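Chapter 6
Soft Goods: How Cloth Gets Bought, Washed and Worn Out
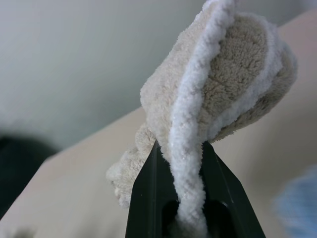
Most of us will spend a third of our lives under cloth, most of the remainder inside it, and almost none of it thinking about cloth at all. We know more about our phones, which we replace every few years, than about the sheets we have slept on for ten. Ask a class what their shirts are made of and you will get colours for an answer. Ask what they paid and the replies come back at once, to the cent.

This chapter is concerned with household textiles: towels, sheets, tea towels, blankets, bath mats and the other items that live in the cupboard you have to shut quickly. Economists call them soft goods. Retailers call them manchester, at least in this part of the world, to the lasting confusion of visitors who go looking for bed linen and find themselves under a sign naming a city in the north of England. The name stuck because so much of the colonies' cotton cloth was shipped out from there. The ships have stopped and the sign has stayed up.

Chapter 5 dealt with hard goods, where a thing either works or doesn't. A kettle that no longer boils has made its position clear. Soft goods fail by degrees. A towel gets a little thinner each year, a little greyer, a little less interested in water, and at no point does it send its owner a notice. The result is that households hang on to some textiles for decades and throw out others while they still have years of use in them, often in the same afternoon.

6.1 What you are paying for

Consider two bath towels on a shop shelf. One costs twice as much as the other. Both are beige. The label on the dearer one says "luxury" and the label on the cheaper one says "luxury", so there is not much help to be had there.

What usually separates them is fibre, weight and construction. Fibre is what the yarn is made from, commonly cotton, polyester or a blend. Weight is given in grams per square metre, written as gsm, and tells you how much material has been packed into the area. Construction covers everything else: whether the surface is made of loops or cut pile, how tightly the base is held together, and how the edges are finished.

A cotton bath towel of 500 gsm sits in the middle of the range. It will dry a person and then, given a decent breeze, dry itself by evening. Heavier towels feel wonderful in the shop, where they are never asked to dry in a bathroom with one small window. Lighter ones feel mean in the hand and are often the ones that get used, because they are the ones that are ready.

Synthetic pile behaves differently. Microfibre and coral fleece are made from very fine polyester filaments, sometimes mixed with nylon, and they are soft from the first day. The individual fibres take up very little water. What they do is hold it in the spaces between them, and for that reason a good microfibre cloth can be wrung out nearly dry. They also hold on to grease, lint and anything else they meet, and they should be washed away from cotton towels, which shed. A household that ignores this advice will find out what its microfibre has been collecting.

Note that weight alone doesn't allow you to compare a fleece with a cotton terry. The figure tells you how much stuff is there. It says nothing about what the stuff does.

6.2 The Prastia problem

The town of Prastia will be familiar from Chapter 2, where its residents made such a mess of buying refrigerators. We return to it now for towels.

Prastia has two shops that sell household linen. Foley stocks a plain cotton towel at a steady price all year. Mellholm stocks a towel of much the same fibre and weight, marks it up in the new year, and then cuts the price in half for a sale that has been "ending soon" for as long as anyone can remember. After the cut, the Mellholm towel costs slightly more than the Foley one.

You can guess which shop has the queue.

Economists explain this with the idea of a reference price. A shopper who doesn't know what a towel ought to cost will take whatever figure is nearest to hand and judge the real price against it. At Mellholm the figure nearest to hand has been printed on the ticket, with a line through it. At Foley there is no such figure, and so the shopper has nothing to feel clever about. People don't mind paying for a towel. They do like to feel that somebody else would have paid more.

Hard goods suffer from this as well, but less, as a refrigerator is a large purchase and people ask around first. Very few people ask around about towels. The amounts are small, the differences are hard to see, and the test of quality comes several years later, by which time the receipt has faded to a blank strip of paper at the bottom of a drawer.

6.3 Cost per use

A more useful measure than the ticket price is cost per use. Take what you paid, add what you expect to spend on washing and drying, and divide by the number of times the item will be used before it is retired.

Suppose a towel from Foley lasts 500 washes and is used twice between washes. The purchase price is then spread over a thousand uses, and whatever you paid for it starts to look fairly modest. Suppose a cheaper towel gives out after half as many washes. It would need to cost less than half as much to come out ahead, and that is before anyone has been sent to town to buy the next one.

The arithmetic is simple, and students usually enjoy it until they reach the washing. Over the life of an ordinary towel, the cost of water, power and detergent can overtake the cost of the towel itself. Fabric softener adds to the bill twice. It must be bought, and it then coats the fibres so that they absorb less, leaving the owner with a beautifully soft towel that moves water from one part of the body to another.

The tumble dryer deserves a mention too. The grey felt that collects in the lint filter was, until recently, your linen.

6.4 When is a towel finished?

There is no agreed answer. In January a short household survey was run in Rovina, the larger town up the road from Prastia, and people were asked to say when they had last thrown out a towel. A good many could not recall ever having done so. When asked where the old ones were, they named the car, the shed, the dog's bed and the back of the cupboard.

This is known as downcycling when a company does it, and as thrift when your grandmother does. The item drops to a less demanding job each time it wears: bath, then beach, then floor, then paint rags. It makes good sense, up to the point where a house has more floor towels than floor. Storage has a cost, although it seldom appears on anyone's budget, and we will come back to it in 6.7.

Before you read on

Find one towel or blanket at home and read its care label. Write down the fibre content and the washing instructions, then write down how it was last washed. Keep both answers. You will need them for the activity at the end of 6.5, and no marks are given for tidying up the second one.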